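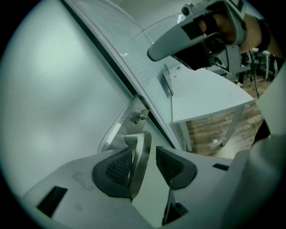
12/02/2026
By the Grembridge office desk

A note on the room at the end of the hall, for those of you who have only ever walked past it on the way to the coffee. Plenness took the lease on this floor five years ago, and in that time the room has been a library, a phone booth for people with loud families and a place to keep the broken chairs. In March it becomes a proper workroom. We have a budget of $956, so please lower your expectations to match.

White table, slim white legs, brown plank floor. The table came through Gremier as part of a set of six, and the other five went to departments that answered the email faster. It holds one small dark gray block near the back corner — the most restrained use of a flat surface anywhere in this building. There is a white scrap on the floor underneath. We'll call it the first piece of paperwork.

Pale gray door, silver lever handle on a rectangular plate. The lever is taking a gripper's grasp very well, and I'd like the same courtesy from the rest of you, who lean on it with an elbow while carrying soup. The long white table beside the doorway has a curved front edge and a small round hole in the top. Reuter's catalog would call that cable management, and we would call it where the pens go. 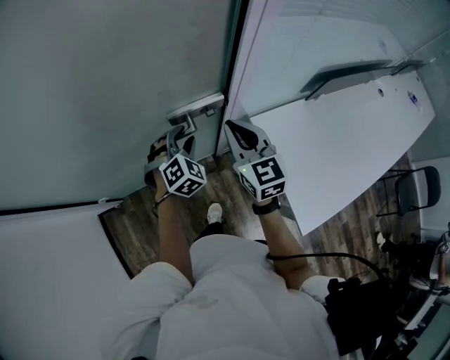
Several readers on the third floor have already written in to ask that the door be left open until lunch, on the grounds that the room gets stuffy after some 20 minutes and the last meeting in there ended in a nap. Noted. Bookings open in March, on the sheet by the printer.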